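About Ladoment

Small-space furniture, picked by people who live in small spaces

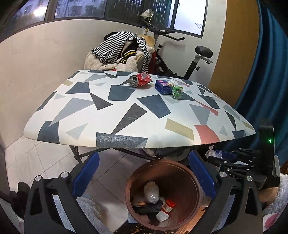 I started Ladoment because I was fed up with furniture that was made for houses I will never be able to afford. My first apartment had a kitchen you could cross in one step and a living room that was also the bedroom, the office and (for one very long February) the place where I kept two bikes. I bought a big oak table because I thought grown-ups had big oak tables, and I spent a year and a half walking sideways around it. When it finally went down the stairs to its new owner I got myself a little folding table and felt like I'd been handed a whole extra room! I still have a soft spot for them. Give me a white top with triangles in mustard and coral red, a curved edge that's kind to your hip when you squeeze past, and dark metal legs that cross in an X, and I'm happy. A table like that can hold a soda can and a pile of snack wrappers on a lazy evening just as well as it holds dinner.

So that's where the shop came from. It began as a list I kept for friends who were moving, with notes on what fit through which kind of door, and it got so long that I put it online under the name Grotudness, which I thought was funny at the time. Then people started asking if they could just buy the things from me. I changed the name, rented a storage unit, and learned a lot about tape.

What we sell

Tables that fold, stools that stack, shelves that lean, beds with somewhere to put your sweaters. We carry other makers' pieces and two lines of our own. Datitz is our folding range, and it's the one most of you come for. Amin is the storage range, and it's newer, and I'm still fiddling with it (the drawer pulls have changed more often than I'd like to admit, sorry to everybody who wanted a matching set). If you bought an early Amin chest and want the current pulls, write to us and we'll send them for the cost of the stamp.

I don't list anything I haven't had in my own place for at least a few weeks. My place is small, so new things come in slowly. I open and close them, I sit on them, I eat on them, I stub my toes on them. If something pinches my fingers when I fold it, it goes back.

How we measure

We give three sizes for every piece: open, folded, and boxed. The boxed size is there because of my own stairwell, which has a turn in it that has beaten two couches and a mattress. Please measure your stairs before you order! And your elevator, if you're lucky enough to have one. If you send us your numbers and a quick sketch, we'll tell you whether it'll go, and we'd much rather answer that kind of email than arrange a pickup later.

Last year we shipped 3,238 orders, and 1,042 of those were to people who had bought from us before. I'm really proud of that second number. A lot of you move and take our stuff with you, then write to say the table is now a desk, or a plant stand, or the thing the printer lives on. Keep those coming, I read all of them.

Returns, repairs and spare parts

You get thirty days to change your mind. After that we'd like to help you fix it. We keep hinges, feet, screws and latches for everything in the Datitz range, including pieces we've stopped selling, and most repairs need one screwdriver and a bit of patience. There's a parts form at the bottom of the Contact page. Tell us the color of the piece and more or less when you bought it, and we can usually work out the rest.

Visiting

We don't have a store yet. I'd love one, and I look at empty storefronts the way other people look at puppies, but for now it's the website and a pickup door at the warehouse. Pickup is by appointment. Bring a blanket for the car, and ring the lower bell, the upper one belongs to the dentist.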